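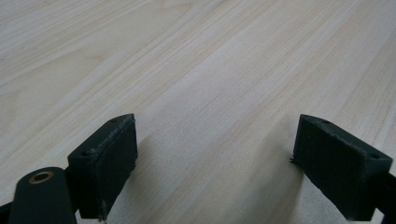

Pale, fine-grained wood at the Sirkstead open day

Home Visits Archive Contact

What a morning at the Sirkstead sawmill! We got there at 9, joined the Penow tour (14 of us, all in borrowed ear defenders) and went straight in to see the big saw, which is so loud you feel it in your teeth. The drying sheds were my favourite – 116 racks of ash and maple, and the smell is glorious. Then tea, and three kinds of flapjack! 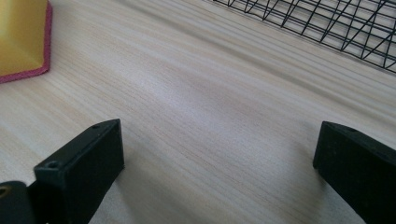

Greketti wrote in to say the sheds are even better in February, when the kilns are going full tilt and you come out warmer than you went in. I'm tempted. The 353 bus stops right by the gate, so I'll be back.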